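3.2 Einrichtung und Wartung der Zelle

Die Zelle Fliler am Standort Novstead besteht aus einem Holztisch in einem Rahmen aus schwarzen Aluminiumprofilen, an dem die Arme montiert sind. Vor jeder Messreihe werden die Greiferfinger auf Spiel geprüft und die Handgelenkkameras neu kalibriert — im Februar betraf dies 227 Durchläufe. Als Prüfobjekte dienen Gummibänder, deren geringe Höhe Fehler in der Fingerstellung früh erkennen lässt. Nach rund 1.091 Greifzyklen werden die Fingerspitzen getauscht und die Schraubverbindungen am Rahmen nachgezogen. Die Ansichten des Arbeitsraums sind in Abbildung 6 zusammengestellt.

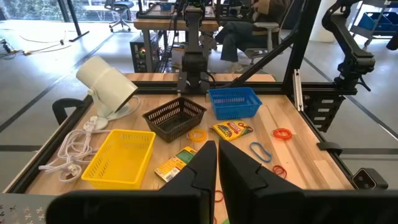
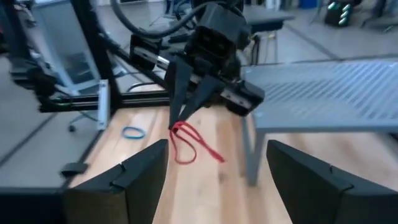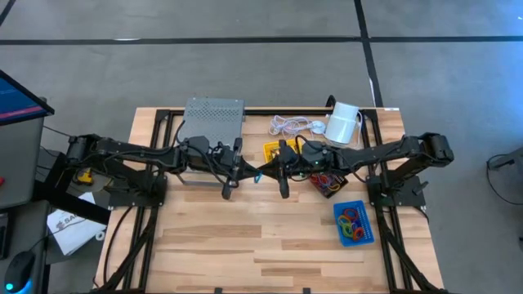

Abb. 6: Zelle Fliler, Holztisch mit schwarzen Greifern. Oben und Mitte: Sicht der Handgelenkkamera; unten: Aufsicht.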